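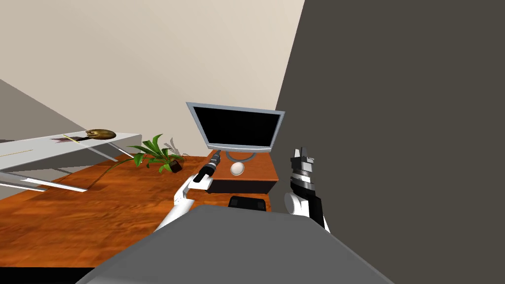
We use cookies to keep you signed in and to remember your settings. Accept / Manage
5 min read

Avari Home Sim pack – worth paying for?

drybench
09/09/2024
The 30-day trial runs out on me soon and I have to decide. The pack is the two-arm robot, the room scenes and the task scripts. I mostly run the study room, the one with the monitor on the small desk and the long white table to the left of it. On my machine it holds 144 steps a second with the head view on, and that drops a lot once I add a second view. The arms behave. The contacts are decent. What I can't judge is whether the rooms are varied enough to train anything useful. Has anyone here paid for the full thing?

kettle_lid
Paid in January. The rooms are fine and the scripts are the weak part. Every task starts from the same arm pose unless you edit the config yourself, and the docs for that are one page. Chala gives you less furniture but you can randomize everything from one file.

drybench
I found the page. Changing the start pose took me an evening, mainly because the left and right joint orders don't match.

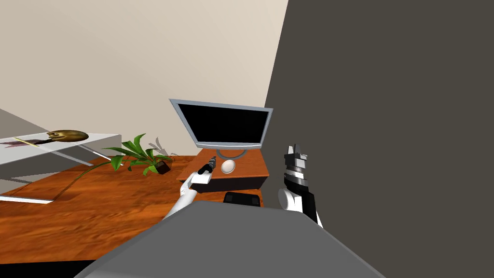 With that sorted I've been running short reaches toward the desk and resetting. Out of 360 resets, 5 ended with an arm inside the furniture. I can live with that.

torque_and_tea
I couldn't. Those five go into your data unless you filter them, and there's no flag for it in the log. I'd call that a bug and ask for a fix before handing over money.

kettle_lid
It's two lines to check for overlap after a reset. Every sim I've used needs it.

torque_and_tea
A free one, sure. This is a paid product.

mosspatch
Different complaint. The body blocks the bottom of the head view, so anything close in is hidden. I moved the viewpoint up and forward and got more of the desk, but then it no longer matched our real robot. Bomano lets you load your own mount. Avari support told me it's planned and gave no date.

drybench
That matters less for me, I don't have hardware to match. Does the paid version add rooms or only tasks?

mosspatch
Both. The kitchen is good – the drawers work properly. The bedroom looks unfinished to me.

kettle_lid
Disagree on the bedroom, I use it the most. Agree on the kitchen.

drybench
OK. I'll take one month and send them the reset numbers. Will post if they answer.

Related threads
Bomano mount files, where to put them
Chala randomizer settings for small rooms
Kamemthorpe gripper model: finger friction too low?
Filtering bad resets before training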